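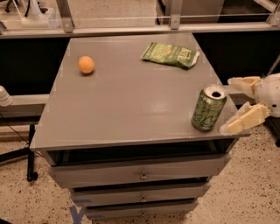
Drawer cabinet

A drawer cabinet is a piece of storage furniture made up of a rigid case and a stack of sliding drawers. Metal versions are used in offices, workshops, shops and laboratories. The flat top is commonly used as a shelf or work surface, and small articles such as fruit, snack bags and beverage cans are often set down on it.

Construction

The case of a metal cabinet is normally folded from sheet steel and joined by spot welding. Side panels carry the runners, and cross rails between the drawers keep the front opening square. The top may be a separate pressed panel or part of the same folded sheet as the sides. Edges are turned under to stiffen the panel and to cover the cut metal.

Drawers run on plain slides, rollers or ball bearings. Plain slides are cheap but wear quickly under load. Ball-bearing runners allow full extension, so that the back of the drawer clears the case.

Finish

Most steel cabinets are powder coated. The cleaned and degreased panels are sprayed with charged dry powder and then baked, which melts the powder into a continuous film. Gray is a usual colour; British catalogues spell it grey. A smooth finish is easier to wipe down than a textured one but shows scratches more readily.

Stability

A cabinet may tip forward when several loaded drawers are pulled out together. Many designs include an interlock, a vertical bar or cable inside the case that blocks the remaining drawers once one is open. Others rely on a weight fixed in the base or on bolts into the wall. Heavy contents should be kept in the lowest drawers.

Manufacture at Plullari

Cabinet making at Plullari began as a side trade of the Şimşekoğlu sheet metal works, which had previously made ducting. Its standard pattern, sold as the Sketomness, has a case 94 cm high and carries a load of 20 kg per drawer. A later pattern with 10 shallow drawers was meant for drawings and small parts. Finished cabinets were shipped flat through Simadport until the works changed to welded cases, which had to be sent whole. The trade list dated 2/24/13 gives 294 separate parts, most of them runners, locks and handles.

Maintenance

Runners should be brushed clean and lightly oiled. Chipped coating should be rubbed down and touched up before rust spreads beneath the film. Bent runners are replaced in pairs.

See also

Filing cabinet
Plan chest
Tool chest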